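News > Technology > Robots at work

Burkelo pays people to hang up coats, 300 times over

A firm that makes robots for hotels and care homes has spent most of July hanging up coats. None of the coats exist. Neither does the hallway, the coat rack or the floor underneath it, all of which live on a computer in a unit behind Burkelo's main office, where the heating is stuck on and real coats are left in the car.

The idea is simple enough to explain to a relative. A person sits at a desk, holds a pair of hand controls and steers a robot arm through a job on screen. The computer keeps a record of every movement. Do this enough times and the robot's software can be trained to copy what the person did, including, it has been found, the parts the person would prefer to forget.

Burkelo wanted 300 good goes at one job: pick up a coat by the collar, carry it across the room and leave it on a peg. The firm had allowed nine working days. It took rather longer, and the man in charge of the desk has asked that the final figure be left out.

"I have hung up coats all my life," said Ismael Meireles, who leads the teaching sessions. "I would have told you I was good at it. Then you try it with a hand that isn't yours, looking through a camera that isn't where your eyes are, and you spend the morning stroking a wall."

The job was chosen by a customer. Honorato, which runs small hotels, asked last year for a machine that could take a guest's coat at the door. It has since gone a bit quiet on the subject, but the work had started by then and the rack had been drawn.

It was drawn in-house, using a program called Stusirix, and put in a room with a few household bits and pieces so that the software would not grow up thinking the world was made of coat racks. Meireles says the pegs are the whole difficulty. They slope upwards, which helps once the collar is over the end, and they are blunt, which does not help at all in getting it there.
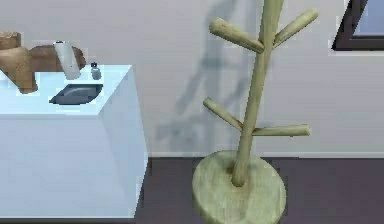

Early sessions were not a great success. The first coat in the simulation was a stiff thing that behaved like a roof tile, and trainees could more or less throw it at the rack and score. A softer coat was brought in, and the success rate fell off a cliff. For two afternoons the soft coat also had a fault that let it pass straight through the pole, which several trainees failed to report.

Rawan Hamdan joined as a trainer in the spring after six years in a theatre cloakroom, and is by some distance the best in the building. Her goes are short and dull to watch. She brings the arm in from above, stops, lowers the collar past the tip of the peg and lets go. Then she backs the arm off the way it came.

"The backing off is where they all lose it," she said. "They've done the hard bit, they're pleased with themselves, and they swing away and take the coat with them. I saw the same thing on Saturday matinees."

Her recordings now make up a good share of the set, and that has brought its own trouble. Hamdan always pauses before she lets go. Asked why, she said she was checking. The software is not checking anything, but it has learned the pause faithfully, and the trained arm now stops over each peg with the air of someone trying to recall a name. Burkelo has tried trimming the pauses out of the recordings. The trimmed version drops more coats, so the pauses are back in.

Meireles has left his mark too. He is left-handed, and for a while the arm would drift wide on its way to the rack for no reason anyone could see, until Hamdan watched him eat a sandwich.

A second way of teaching is used on the real arm, which sits in the next room and is older than some of the staff. For this there is no desk. The trainer takes hold of the arm at the wrist and walks it through the job by hand, with the motors slackened off so that it follows along. It is quicker to learn and much harder on the shoulders. Meireles puts a normal session at 3 hours, with a break, and says that people who go to the gym are no better at it than people who don't.

Hand-guided goes are mixed with the ones from the screen, on the theory that the screen gives you plenty and the arm keeps you truthful. Whether the mix is right is a matter of some argument. Hamdan would like more of the real arm. Meireles would like the real arm to stop making that noise.

The latest trial, run on the screen with goes the software had not been taught, was described by the firm as "encouraging", a word it has used before. The arm managed the lower pegs on most tries. It was less sure of the upper ones and on one run hung the coat, took it down, and hung it again, at which point the trial was stopped so that people could go home.

Burkelo had hoped to call the finished product Lenomen. The name is still on the mugs, though the firm now says it may be kept back for something else. A version for care homes, where the coats are said to be lighter and the waiting more patient, is being looked at for next year.

In the meantime the team has moved on to hats. Hamdan has recorded the first batch and reports that a hat is easier to hang than a coat, provided that it is the right way up, and that the arm has no view on which way that is. Scarves have been discussed. Meireles says that whoever raised them can do the sessions.

Burkelo is looking for two more trainers to start in the autumn. No background in robots is needed. Applicants will be given half an hour at the desk and asked to put one coat on one peg, and tea will be provided.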